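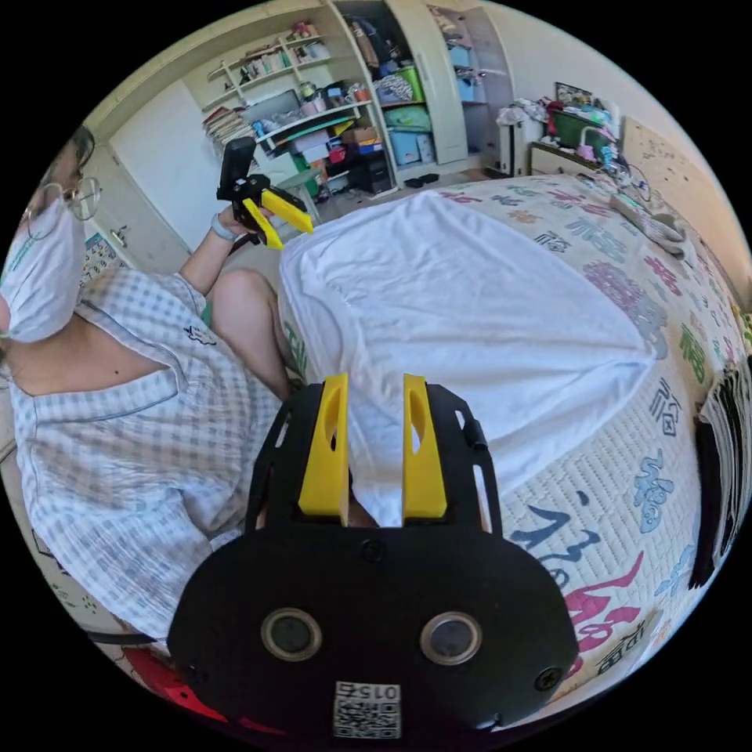
Linen or cotton percale for summer sheets?

Bedroom and Bedding > Sheets, duvets, pillows

marshmallowpie
Posted 11/06/2026

Right, I've finally got rid of the polycotton! We moved to a top-floor flat with a flat roof and the bedroom holds the heat until gone midnight, so I want to do the bed properly before August. I've always had plain white and I'm staying with plain white, that bit is settled.

I've narrowed it down to the Orellana washed linen or the Taltov percale. I've felt both in a shop and loved both, which was no help at all. The linen is a lot more money. Is it worth it? Fitted or flat on the bottom? I'm ridiculously excited about this for a grown adult, so please give me all your opinions.

kettle_on_again
Linen, linen, linen! I've had mine for 12 years and it gets lovelier every time it comes off the line. The first month it feels a bit like sleeping in a tea towel – stick with it. By the second summer you won't want anything else. It soaks up a sweaty night and never clings to your legs.

No ironing either. I shake it out, peg it by the hem and put it straight back on the bed.

Dunnockfeather
Going to disagree with kettle here. I gave linen two summers and went back to percale. I move about a lot at night and woke up with creases printed on my face, and the bed looked like a dropped hanky by Tuesday. Percale has that crisp, cool feel when you first get in, like a good hotel, and it's half the price.

The Taltov is a decent one. Mine went a little bobbly at the foot end, but I've got rough heels and I'll take the blame for that.

kettle_on_again
But the crumple is the nice part! A linen bed always looks as if somebody has just had a marvellous sleep in it.

Dunnockfeather
Mine looked as if somebody had lost a fight in it.

tansy_and_rue
Whichever you choose, please ignore thread count. I was talked into a set marked 1000 and it was heavy, shiny and boiling. They get to those numbers by twisting thin yarns together and counting every strand. For hot rooms you want a plain weave and a light cloth. Hold a single layer up to the window in the shop and see if daylight comes through.

Sateen is the one to steer clear of in summer. Gorgeous in January, though.

bobbinbrook
I work with fabric and I'd back most of that, but a high count isn't always a con. A really fine single yarn can go higher than people think and still feel airy. I'd look for long-staple cotton on the label first and take the rest with a pinch of salt.

On fitted or flat: flat every time! Learn to fold a hospital corner and you'll never wrestle with perished elastic again. Lay the sheet with an even drop both sides, tuck in the foot, lift the side edge up onto the mattress about a forearm from the corner, tuck what hangs down, then bring the top bit over and tuck that too. It takes seconds once your hands know it, and you can swap the sheet end to end so it wears evenly.

marshmallowpie
Ooh, I'd never thought of turning it end to end. My fitted ones always go in the same place, right where my hip is.

saltmarsh_sid
Fitted for me, sorry. We've got a deep mattress with a topper and flat sheets come adrift by morning whatever I do with the corners. Measure the depth with the topper on and add a bit, as cotton will shrink in the first wash. The Bastik ones have elastic all the way round and stay put. Only come in two sizes, mind.

tansy_and_rue
Sid, try the flat sheet a size up. King on a double gives you loads to tuck under.

saltmarsh_sid
That's a sensible idea and I'm annoyed I didn't have it.

kettle_on_again
Washing tips while we're here! 40 degrees, half the powder you think, and no fabric softener as it coats the fibres. For white ones, a soak in soda crystals now and then and as much sunshine as you can get.

Dunnockfeather
Agreed on the softener. See, we can get on.

bobbinbrook
Could you mix them? Percale underneath and a linen flat sheet on top instead of a duvet. Flellon sell their linen as single pieces, so you wouldn't have to buy a whole set to find out if you're a linen person.

marshmallowpie
Oh, that's brilliant – crisp below, floppy on top. I've ordered the Taltov in a flat king for underneath and one Flellon linen sheet to go over it. Pillowcases are a whole other question and I've got views on the envelope kind, so I'll start a new thread for those at the weekend.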